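Monday, bench notes, packing room

Bin trials for the small-goods shelf, continued. The aim is still to settle on one bin type for the Drerstead shelving before the order goes in, and to fix what goes in each one. Two candidates: the blue molded bin from Briseo and the gray folding crate from Brurkby. Started at 8, stopped for lunch, finished the loading by midafternoon.

Folding crate first. It takes up less space empty, but the hinged sides bow outward under cans and the bottom panel sags along the fold. Loaded to 40 cans across 5 crates, and two of the crates no longer slid freely on the shelf. Unloaded and reloaded the worse one in case the sides had not latched. Same result. Crates went back on the pallet by the door.

Blue bin next. Rigid, no moving parts, rim thick enough to lift by with gloves on. The walls flare, so the usable floor is smaller than the outside measurement suggests. Check this against the shelf plan – the plan was drawn from the catalog figure, and that is taken at the rim. The ribbed floor is good for boxed items. Small packets stand up in it if they are packed close together and fall over if they are not.

Cans are the open issue. Upright they are stable but waste height. On their sides they stack better, though a single can in an otherwise empty bin will roll when the bin is pulled forward quickly. The ribs are shallow and do not hold it. 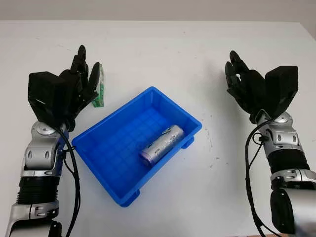
Should cans and small packets share a bin?

Only if there is a divider between them. Without one, a can on its side ends up against the packets and crushes the corners. Until dividers are cut, keep cans in one bin and packets in the next.

Tried a divider from scrap corrugated board, cut to the inside width at half height. It needs a taper on both ends to follow the flare. First piece was cut square and rode up. Second piece, tapered, seated properly and stayed put through 6 pulls off the shelf with a mixed load. Board will not last, so the real ones should be plastic sheet. Egilsson has offcuts in a suitable thickness and will cut to a template. Template is in the top drawer, marked with a red corner.

Labels: the flat part of the wall is narrow under the rim, and the wide labels lift at the edges. Use the narrow roll. Stick them on the short end, facing out.

Table needs wiping down before the next session. The scuffs do not come off with the spray cleaner, so leave them alone.

To do:
Remeasure inside floor of the blue bin and correct the shelf plan.
Send template to Egilsson.
Return folding crates to Brurkby, keep one for the loose tape and string.
Repeat the pull test with plastic dividers – same mixed load, same shelf.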